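Orestis Kourkoulas wrote:

> Before I sign for 40 pairs of gloves and two more Jikance grippers, can someone tell me what the small-object work needs?

Happy to - this is my favorite part of the budget!

## Gloves and short stock

Get the black ones with the dotted surface. Fingers have to come right down to the tabletop for pieces this short, so please don't let Zervas swap in a thicker glove.

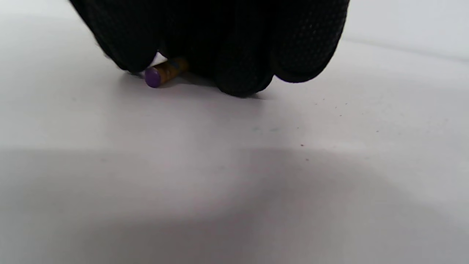
## Paper and pencils

Lined pads, and plenty of them. I'd put down 38 for May and keep the short pencils as their own line. A stub held close to the page is a lovely hard case, and I'd love to see the arm at Malton try it.

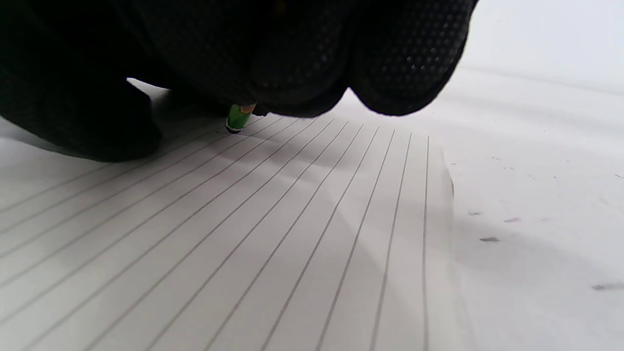

Paraskevi Stefanou replied off-list that the pads are fine but the second gripper should wait, as Bovness wants around seven weeks for fingertip spares and we have five pairs left. I'd still ask for both - one quote, two delivery dates.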